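# Teaching a robot to spin a nut, one wrist at a time

I spent an afternoon in September with the person who runs demonstrations at Widadska, a small shop that trains robot arms for assembly work.

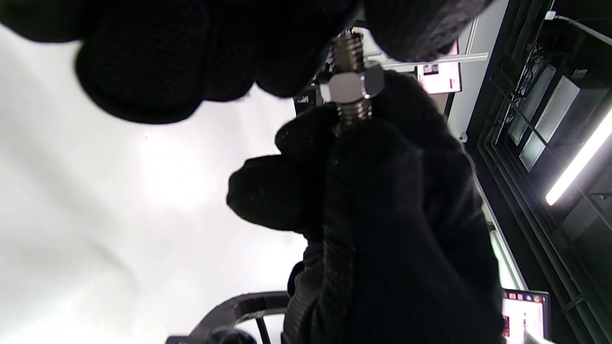 *Gloves on: a hex nut on a threaded rod, as seen from the hand-held gripper.*

She asked me to leave her name out ("my mother will only send it to everyone") and then talked for almost two hours, mostly with a tool in one hand. I'd come in thinking that teaching a robot meant typing. She typed very little while I was there.

The way they do it, a person picks up a gripper with a camera on it and does the job by hand. The camera records what the gripper would see, and the software works out how the thing moved. Do that enough times and you have something an arm can learn from. The project I was there to see is called Drotby, and it's all threaded parts: nuts, rods, caps, a few nasty little knobs.

"People hear nut and they think, oh, easy," she told me. "Then I hand them the gripper and they can't get it started. You know how to do it with your fingers, and your fingers know about forty things they never told you."

How many times does she have to do it?

"For the first version, 500 good ones. I threw out plenty more than that. If I bump the rod and save it, sometimes I keep it, because the robot's going to bump the rod too. If I bump it and then stand there swearing, that one goes."

I asked if I could try (of course I asked!). She gave me a nut that was already a few turns down and told me to bring it back up to the end. My first go took forever. I kept wanting to roll it, the way you do between thumb and finger, and a gripper with two jaws can't roll anything. You close, twist, open, go back, close again. She calls that last bit "re-gripping" and says it's where almost all beginners go wrong, me included. I'd open too wide, lose my place and come back in crooked.

"Smaller," she kept saying. "Your wrist only has so much turn in it. Stop before it hurts."

They used to do all of this by remote control. There's a rig called Clolero, where you move a pair of handles and the arm copies you from across the room, and she still uses it for heavier work. For threads she can't stand it.

"With the handles I'm guessing. I can see the nut, but I can't feel when it binds. So I go slow, and then the robot learns slow. We had one that would wait before every turn, like it was thinking about its life. That was me! I was waiting to see if the thing had caught."

I love that. The arm had picked up her hesitation along with everything else, and she only noticed when she watched it next to a recording of herself. She showed me both on her laptop and yes, same pause, same spot.

We got onto speed after that. She says a good session is some 20 minutes, then a break, then another part. Past that her hands get lazy and the takes start looking alike, which she doesn't want. She'll swap which hand holds the rod, tilt it, stand somewhere else, start the nut from a different height. A customer at Đàm once sent her a bag of 14 rods with slightly different threads and she was thrilled, the way other people are about chocolates.

So does it work? "On clean parts, pretty well. Give it a burr on the first thread and it'll sit there turning and turning. I'd feel that in half a second. I haven't found a way to show it yet."

She has an idea about listening for the click when the thread drops into place, using a small microphone near the jaws. She hadn't tried it when we spoke. She did make me hold a nut up to my ear and turn it backward until I heard it, and I've been doing it at home with jar lids ever since.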